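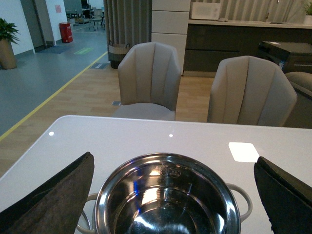 Steel pot on a white table.

Home / Gear / Reviews / Contact

Filed under: Studio Gear, Synths

April 13, 2018 | by Hilkka Kuusisto

I've had the Netine Akgate on my desk for two weeks and I'm smitten! It's a little drum synth with 20 kits, 80 pattern slots and two outputs (one for the kick, bless them). I ran it through a whole set in Bendville and the snares cut right through. The menu's a bit fiddly, but the knobs feel great. Power supply is included, case is extra, and we ship both from the store.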